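The Big Pale Table: Pictures from the Back Room
8 Jan 2021

Hello again! A few of you asked for the table after my last post (Tamsin, you asked twice), so it finally gets a page of its own. I know a table is a strange thing to get excited over in the middle of winter, but I've been living with the old one since college and I could write a whole book of complaints about it. It wobbled, it was nearly black, and it had a sticky patch at one end that came back no matter what I used on it.

The new one came from Bako, the secondhand place behind the bus depot. I'd gone in for a lamp! Obinna Briggs was with me, and he was the one who lifted a blanket off a stack of chairs and said "isn't this your table?" and it sort of was. Pale wood, creamy with a little bit of pink in it when the light is right, and lovely straight grain running all the way along. I paid 50 for it plus the lamp, which I'm still very pleased with, and then we stood on the sidewalk wondering how on earth to get it home.

Titilayo came with the van. The legs unscrewed fine, but the top had to go in at a slant with the passenger seat pushed all the way forward, so Obinna rode with his knees around his ears and I took the bus with the lamp on my lap. Getting it up the stairs took three of us and one very bad moment on the landing. There's a dent in the plaster up there now (sorry, Vasilis, I'll fill it when it warms up).

I put it in the back room by the window, and then across from the window, and then back by the window again. It's so much brighter in there now. The old table just swallowed the light, and this one throws it back at you, especially toward the middle, where it has a bit of a shine. I've started having breakfast back there, and I never used to.

What happens on it, mostly: puzzles. Aivar Venckus lent us his Trullell harbor one over the holidays, 1,344 pieces and I swear half of them are gray water. It took us seven evenings. You wouldn't think the color of the table matters for a puzzle, but it really does. Dark pieces show up beautifully and the pale ones vanish completely, so we ended up sorting all the clouds onto a navy dish towel. If anyone has a better system I'd love to hear it.

Also sewing. I can lay out almost a full width of fabric without it hanging off both sides, and pins don't roll into cracks since it's smooth all over. My machine used to walk itself toward the edge of the old table when I got going on a long seam. It stays put now, though I did add a strip of that rubbery shelf liner underneath to be on the safe side.

And board games, of course. We had two rounds of Skeklow on it at New Year and Vasilis won both and has been unbearable ever since. We played with the proper score sheets, the ones you have to press hard on, and I made everybody put a magazine underneath. I have turned into that person!

People keep asking how I clean it. A soft cloth, warm water, the tiniest bit of dish soap, and then a dry cloth along the grain. I tried a spray called Pusside on a corner of the underside first and it left a smell of fake lemon for days, so that went under the sink and it can stay there. Coasters for mugs, always. A folded towel under anything from the oven. I did get one pale ring from a teapot in the first week, and I have decided to stop looking at it.

Still on the list are chairs that match (right now it's a kitchen chair, a piano stool and a folding thing from the garage), a lower shade for the lamp, and felt pads for the legs, because every time somebody shifts it the downstairs neighbors must think we're moving out. Titilayo thinks the room wants a rug too. I think the room wants less stuff in it, but we'll see who wins.

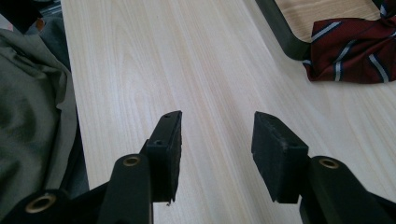
Anyway, I'm holding off on the rug until May, when I'll have the windows open and can give the floor a proper going-over first. If you spot four plain chairs that aren't too dark, let me know before you let anyone else know!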